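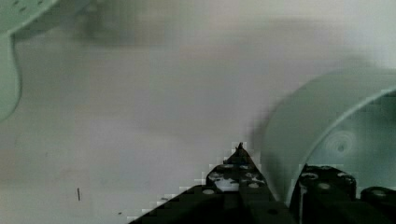 Drinell House Kitchen Group

From: Nazareno Colombo
To: kitchen list
Subject: Re: [kitchen] Green bowls, which ones are we keeping?

Hello all,

Replying to the message from last month, which I have copied in further down so that people who joined in February can see what was asked.

I have been through the lower cupboards now, left of the sink and under the long worktop. The pale green bowls were spread across both, with a few more in the box from the Flekach lunch that had never been unpacked. They are all on one shelf for the time being, second from the bottom, next to the colanders.

There are two sorts. The shallow ones have a smooth rounded rim and stack properly. The deeper ones came from Dal Bello when we replaced the soup set, and they are nearly the same green, so they get put away together and then the whole pile leans. If you put a deep one inside a shallow one it sticks, and I had to run hot water over one pair for a while before they would come apart. Please keep the two piles separate. I have put tape on the shelf edge with S and D written on it.

On the marks inside: several people have asked whether the faint rings in the bottom are scratches. On the shallow ones I don't think they are. I washed three of them with soda and a soft cloth and the rings did not change at all, and they feel smooth under a fingernail. I take it they were made like that. The deep ones do have proper scratches, mostly from the hand whisk, and two have a chip on the rim. Those two I have taken out and put by the back door. If anybody wants them for plant pots or for the cat, take them, otherwise they go at the end of the month.

The earlier message, for reference:

> Could somebody tell me what we are doing about the green bowls. I went
> to lay out for the Iner supper and could only find 8 that matched, and
> we needed far more than that. I ended up using the white ones from the
> upstairs cupboard, which then did not get taken back up because there
> was no one left to carry them.
>
> Also, are the green ones all right in the dishwasher? I was told no by
> one person and yes by another. I washed them by hand, which took until
> nearly ten at night.
>
> If we are buying more, can we please get the same ones. I would sooner
> have fewer bowls that stack than a cupboard full of odd ones.
>
> One more thing, the lids. There is a bag of lids on top of the fridge
> and none of them seem to fit anything we own.

Taking those in order.

Numbers. With everything in one place we have almost 60 of the shallow ones, which covers the Iner supper and anything else we do in the hall. The deep ones are short for a full sitting but fine for serving. I would not buy any more of either until we have had a couple of suppers and seen whether they all come back to the shelf.

Dishwasher. I have put a dozen of the shallow ones through on the ordinary wash, top rack, and they came out fine. I have not tried the hot programme and would rather we didn't. Tilt them a little or the water sits in the base. The deep ones don't fit under the spray arm, so those still need doing by hand.

White bowls. They are back upstairs. If you borrow them again, write it on the sheet inside the cupboard door, and say which event it was for.

Lids. You are right, they don't fit the green bowls. I tried every one. I think they belonged to the old storage tubs that went out when the pantry was painted. I would like to throw them away, but if you recognise them as yours please say so before the next supper.

The shelf under the window is still not sorted. It has baking tins, the big jug, two trays with no handles and a bag with 1000 paper napkins in it, which is heavier than it looks, so please don't pull it out from above. I can do that shelf next time I am in, unless somebody would like to get there first. The key is in the usual place.

If you were on the washing up rota for the Flekach lunch and took a tea towel home, we are short of the checked ones.

Regards,
Nazareno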